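Looking after a hand-held gripper at home

My gripper lives on the dining table, and for the first few months I treated it about as well as I treat my can opener. Then one July afternoon the fingers started closing crooked and I lost a whole day of practice runs to it. So these are my tips for anybody who keeps one of these things in the house and has to be their own repair shop!

Start with a cloth. I put an old patterned tablecloth down before I do anything, partly to save the table and partly so a dropped screw lands quietly and doesn't bounce off under the cabinet. (A plain cloth would show up the small parts better, I know, I know. I like mine.)

Next, the pivots. Hold the gripper with the fingers pointing away from you, let them come nearly together and look at the gap from above. You want the two fingers running side by side all the way up. If they lean into each other at the tips, one of the pins has probably worked a little loose. Snug it by hand, open and close the fingers, and look again before you reach for the driver.
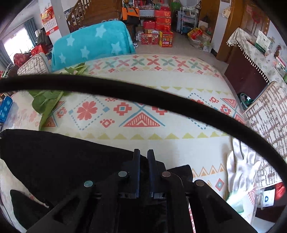 Should I oil the pivot pins when the fingers feel stiff?

Clean them first, and most of the time you can skip the oil. Stiffness is usually lint or dried food in the joint, and oil turns that into paste. Work a dry toothbrush around each pin, wipe, and try the fingers again. If they still drag, put one drop on the end of a toothpick and touch it to the pin. Keep it well off the pads or you'll be dropping everything you pick up.

Speaking of pads: warm water, a dab of dish soap, a soft rag, and then let them dry all the way. I used rubbing alcohol on my first set and they went shiny and useless. Yakubu Idahosa, who sold me my spare set from his shop, Vatitz, told me to change both pads together even if only one looks worn, and he was right. I put one new pad against one old one and the grip pulled to the side every time.

Camera next. Blow the dust off the lens before you wipe it, and use a cloth that has never been near the kitchen. Then give the mount a gentle wiggle. If it moves at all, tighten it and redo your calibration, even when the picture looks fine to you.

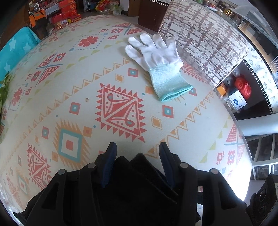

After that I do 2 slow open-and-close passes and listen. A click at the same spot both times means something is catching, and I go back to the toothbrush. Then I pick up something soft and something flat, because a gripper can be perfectly happy with a box and hopeless with a piece of cloth.

Last thing, don't store it with the fingers squeezed shut. I leave mine a little open, lens cap on, in a shoebox with a dish towel under it. The spare screws go in a pill bottle taped inside the lid.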